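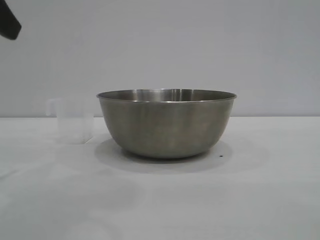 Morrison Hospital, Fluvby
4/24/21
The Home Dialysis Training Unit has moved from the main hospital to the ground floor of the Memon Building. Details for patients, families and referring doctors follow in this thread.

Morrison Hospital, Fluvby
The unit teaches people with kidney failure to carry out their own dialysis at home. Training is open to patients on both hemodialysis and peritoneal dialysis, and to one family member or friend who will be helping them.

Morrison Hospital, Fluvby
In the past year our kidney service provided 3,917 dialysis sessions in the hospital. A number of the patients who attended live 55 miles or more from Fluvby and make the trip three times a week.

Morrison Hospital, Fluvby
Dr. Helmi Räsänen, head of the kidney service: "Many of our patients asked us about home treatment during the winter. Some were worried about sitting in a shared room during the pandemic. Others wanted to go back to work. We did not have enough training rooms to offer them a start date."

Morrison Hospital, Fluvby
The new unit has four training rooms and a separate room for clinic visits. The previous unit had one room, shared with the foot care clinic on alternate mornings.

Morrison Hospital, Fluvby
The first patient to finish training in the Memon Building is Donnie Cowie, a retired bus mechanic. Mr. Cowie began hospital dialysis in January and has now been treating himself at home for two weeks. He has kindly agreed to let us share his comments.

Morrison Hospital, Fluvby
Mr. Cowie: "I was nervous about the needles and I told them so on the first morning. Senga let me practice on the training arm until I was sick of the sight of it. My wife learned the alarms faster than I did."

Morrison Hospital, Fluvby
Senga Nisbet, R.N., leads the training team. Home hemodialysis training usually takes several weeks. Peritoneal dialysis training is shorter. No patient goes home until both the patient and the nurse have signed the skills record.

Morrison Hospital, Fluvby
Home treatment does not suit everyone. Patients need a clean area for treatment, space to store supplies and, for hemodialysis, suitable water and power. A technician visits each home before training is booked. Patients who prefer to be treated in the hospital will keep their current places and times.

Morrison Hospital, Fluvby
Treatment records from home are sent to the unit through Maseo, our patient portal. Nurses review them each working day. Maseo is not monitored at night and must not be used to report an emergency.

Morrison Hospital, Fluvby
Patients with fever, cloudy drainage fluid, bleeding that does not stop, chest pain or trouble breathing should follow the emergency steps on their treatment card. The card gives the number of the on-call kidney nurse. In a life-threatening emergency, call 911.

Morrison Hospital, Fluvby
The move was funded by the hospital and by gifts from over 130 households in the county. Magnus Matheson, director of patient services, has written to each of them. We repeat his thanks.

Morrison Hospital, Fluvby
Visitor rules: one training partner may attend with each patient. Masks are required throughout the building, including for people who have been vaccinated. Please allow time for the screening questions at the east door.

Morrison Hospital, Fluvby
Parking: the lot behind the Memon Building has 60 spaces. Those nearest the door are reserved for dialysis patients. The shuttle from the main entrance also stops there.

Morrison Hospital, Fluvby
Referrals should be sent to Dr. Calum Haldane at the kidney clinic. Current patients do not need a new referral and may ask about home treatment at their next visit.

Morrison Hospital, Fluvby
Correction to the post on parking: the shuttle stops at the east door of the Memon Building. It does not enter the lot. We apologize for the error.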